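Print this page | E-mail to a friend
Filed under: Toys & Nursery, Washing and Care

Do plush toys need a special cleaner?
I doubt it. Vedanent sells one at a price I won't repeat. Plain laundry soap did the same job on everything I own.

The label says "surface wash only." Is that true?
Sometimes. Often it's there to protect the company. Check for a battery box or a cardboard insert before you believe it or ignore it.

Does freezing kill dust mites?
People swear by it. It may kill some, but the dead ones stay in the fabric until you wash it.

Kassab says its fabric is good for 50 washes. Should I trust that?
Ask who did the washing. I wrote in September and got a coupon.

Can I use the dryer?
On no heat, for 20 minutes, inside a pillowcase. High heat mats short fuzzy fabric, and brushing won't fully bring it back.

What about "antibacterial" stuffing?
I have yet to see a test that wasn't paid for by the seller.
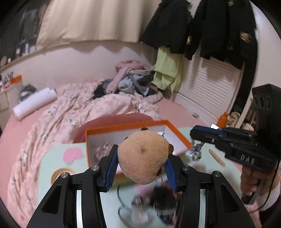 Berniddale wrote in to say that vinegar in the rinse got rid of the musty smell, but only on the second try.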